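Erstead Workshop & Kitchen Notes
Home | Kitchen | Workshop | Power and Storage | Back Numbers | Contact

Budgeting for a kitchen gripper: tips before you order
February 12, 2021
By Nabila El Ouafi

Purchase price is the smallest problem in fitting out a kitchen with handling equipment. Most overspending comes from buying for payload when the limit is jaw opening, or from leaving out consumables. The notes below apply to parallel and linkage grippers, whether they end up on a fixed arm or in the hand.

List the objects first. Write down every item the gripper is expected to pick up, with its widest and narrowest grip dimension and its mass when full. Keep the list to 10 items. A longer list tends to pull the specification toward a larger unit that handles small cutlery badly. Mixing bowls, pan handles, jar lids and chopping boards cover most of the range in a home kitchen.

Measure rims as well as diameters. A bowl can be taken across its full width or by pinching the wall near the rim. The second method needs a much smaller opening and a cheaper gripper, but it loads the pads unevenly. Rolled rims and plain cut rims behave differently, so test both if you own both.

Allow for nested and paired items. Bowls are rarely stored singly. Decide at the planning stage whether the equipment must separate a pair or may carry both together, and put the answer in the written specification.

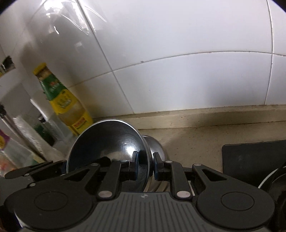 Erstead Workshop & Kitchen Notes, Vol. 4, No. 2, p. 13

Two stainless steel bowls held on edge between a pair of jaw pads are a reasonable acceptance test for any linkage gripper. The surfaces are curved and polished, and each pad bears on a different bowl. Ask the supplier to repeat the test with your own bowls, clean and then with a film of cooking oil on them. Radek Tichý at Osley recommends doing the oiled run last and wiping the pads down before the unit goes back in its case.

Budget for pads separately. Pad facings wear faster than anything else on the tool. Price a full year of replacements at the time of order and check whether they are sold in pairs or only as a kit with the pivot pins. Kestora quotes pads as a separate line item. Urrego includes one spare set and charges freight on the rest.

Check the pins. Linkage fingers carry several pivots, and each one is a place for flour and grease to collect. Ask for the cleaning procedure in writing. If it calls for disassembly, add the labour to the yearly figure.

Plan the counter. Record the usable depth between the front edge and the backsplash, with the everyday items in place: oil bottle, cutting board, whatever is drying. A gripper with wide outer housings needs side clearance that the catalogue drawing may not show. Glossy tile and polished steel both throw strong reflections, which matters if a vision system is to be added later. Matte lighting diffusers are inexpensive and should go in the first budget.

Hold back a reserve. Fuseini Quaye, who prices installations for Osley, sets aside over 10 per cent for brackets, cable covers and a second visit. On a rented unit the reserve can be smaller, but read the damage clause for the finger assembly.

Rent before buying where possible. Two weeks is enough to learn which items on the list are never picked up. Strike them off, revise the jaw opening and request a fresh quote. Keep the original specification on file so the revised one can be checked against it at the August service.

Next: Sizing a circuit for bench equipment
Back Numbers | Contact | Top of page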